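Ticket 221 – Folding table, Tirircombe laundry room
Opened by: Tomoyo Iwasaki
Status: Resolved

Love the new table, it's such a cheerful colour next to all that grey flooring! One hiccup though – my black fleece throws are leaving fuzz all over the top, and the pale wood shows every speck. I've tried a damp cloth and it just smears the lint into the grain. Any ideas?

Update, Themba Zwane, 4 pm
Great question, and good news, it's fixable! Go over the top with a dry microfibre first, following the grain, and only then use the damp one. Keep black things in their own pile so the fuzz doesn't end up on your whites.

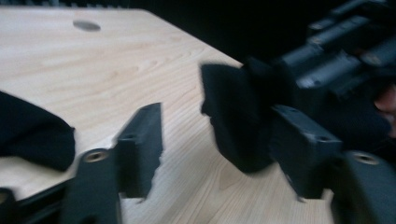

Black fabric on the table, one piece on the wood and one held above it.

Reply, Tomoyo
Dry cloth first worked a treat! I also washed both throws inside out and gave them 16 minutes in the dryer, then cleaned the filter, which was chockers. Hardly any fuzz on the last fold. Happy for you to close this one – thanks heaps!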